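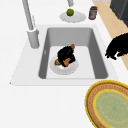

One plate in the sink, one on the side: a simulated kitchen, with the gripper waiting at the right.

I've been staring at this sink since lunch and I'm starting to have opinions about it. It doesn't exist, of course. There's no plumbing, the tap has never dripped and the little round green fruit on the back plate will never go off. But I've got strangely fond of it, and when Canan Ağca leans across me and says "right, let's let it think", I find I'm holding my breath.

Canan writes planning software at Gralska, in two rooms over a bike shop (you take the stairs sideways if somebody's bringing a wheel up). Her program is called Stimau. It doesn't move any motors. What it does is decide what ought to happen next, and in what order, and then pass that along to the control code, which worries about the joints and the fingers. She calls it "the bit that makes the shopping list", and I've been using that phrase at home ever since, to everybody's annoyance.

The job today sounds so easy! Clear the plate out of the sink. A toddler could have a go. But there's a dark heap of something sitting on that plate, black with orangey-brown patches, and the planner has to decide whether that counts as one thing or several before it can do anything sensible. Lift the plate with everything on it and you might tip the lot. Pick the pieces off first and you need somewhere to put them, and the other plate already has fruit on it.

"So is the fruit in the way?" I ask.

"That's exactly what it's asking itself," says Canan, and turns the second screen round so I can read the list of plans. There are 66 of them. Most are daft. One wants to move the jar, then move it back again, then start. Another has the arm fetching the fruit over to the sink for reasons I can't follow and neither can she. Each plan has a score beside it, and the daft ones sink down the page while I watch, until six are left, then four, then two.

I ask how it knows the daft ones are daft, and this gets me a very long answer involving a lot of arm waving. The short version, as far as I could write it down: every step costs something, and risky steps cost more. Reaching down past a sloping wall into a basin is risky. Sliding a hand across an open worktop is cheap. Add it all up, keep the cheapest, and check it again after every move in case the world has changed under you.

It's the checking that Akosua Kyei looks after. She does perception, the seeing side, and she sits with her back to Canan, which I'm told began as a desk shortage and is now a matter of principle. Her code has to turn a picture into a list of objects with a guess at where each one is, and she's cheerfully rude about how hard pale kitchens are. White plate, white worktop. "My edges just wander off," she says. A yellow-rimmed mat like the one in the corner she could find in her sleep. A plate on a white counter gives her a bad Friday.

The two of them have been arguing for most of a month about who should own the doubt. Should Akosua's side hand over its best guess and be done with it, or should it say "I think this is one object, but I wouldn't put money on it" and let the planner cope? Canan wants the doubt. It makes her plans slower and far more cautious, and she's had runs where Stimau spent ages working out how to take a second look at a plate it could have simply picked up. She still wants it. Akosua thinks she'll change her mind by December.

I asked if I could choose between the last two plans myself. One took the dark stuff off first, the other went straight for the plate's rim. I chose the rim. Canan looked at Akosua, Akosua looked at the ceiling, and somebody went to put the kettle on.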